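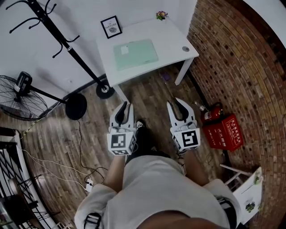 Ticket: Wifi drops in small room, rest of flat fine
Status: open, waiting on customer
Product: Rilisen router + one Alelach repeater
Opened by: Joaquim Vieira

Connection in the small room goes every evening. Laptop says connected, no internet. Lasts a few minutes, comes back by itself. Kitchen and bedroom never lose it. Line is 50 meg from Guerreiro, speed test next to the router is fine every time I try.

Done so far:
router off and on, twice
repeater reset with the pin, set up again from scratch
changed the wifi password in case a neighbour was on it
new cable between router and wall socket
No change.

Reply from support
Thanks for the details. Which band is the laptop on when it drops, 2 or 5? And do the router and the repeater have the same network name? Please also tell us what the repeater light does during a drop, and send the firmware version from the status page.

Update from Joaquim
Same name on both, yes. Didn't know that mattered. Laptop was on 5. Repeater light goes orange, then green again when it's back. Firmware page just says "up to date", can't find a number anywhere on it.

Repeater is in the hall behind the coat hooks. Only free socket. Door to the small room is normaly shut in the evening, could be that?

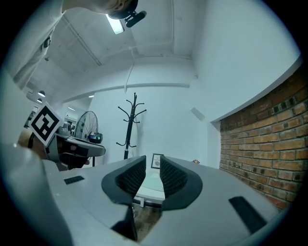
Small room, looking over the table to the back wall.

Tried with door open — still dropped, a bit after 6. Tried phone in place of laptop, phone dropped as well. So not the laptop.

Reply from support
Orange means the repeater has lost the router, so the fault is between those two and the laptop can be ruled out. Two things please. Give the repeater its own network name so you can see which one you are joined to. Then turn off automatic channel on the router and pick a fixed one.

Update from Joaquim
Renamed it. Router menu took ages, channel setting is under Advanced and then Radio, not under Wifi like the help page says. You might want to fix that page.
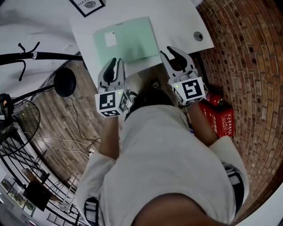

Fixed channel on now. First evening no drops. Second evening one drop, shorter, repeater went orange agian. So better but not cured. Also found a scheduled restart ticked in the router, set for the evening, no idea who ticked it. Unticked.

Someone at work uses a Kendesero powerline kit and says bin the repeater. Would rather not buy more boxes if this one can be made to work. Is it worth moving it first? Could run an extension lead and put it on the shelf by the front door, clear view of the router from there. 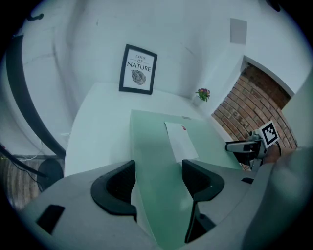 Table in the small room, paper on the green glass panel.

Reply from support
Yes, please move it before buying anything. The shelf sounds much better than behind coats. Leave the scheduled restart off and keep the fixed channel. We will hold the ticket open while you test, just write the time next to any drop.

Update from Joaquim
Moved. Light solid green so far. Will post the times if it goes again.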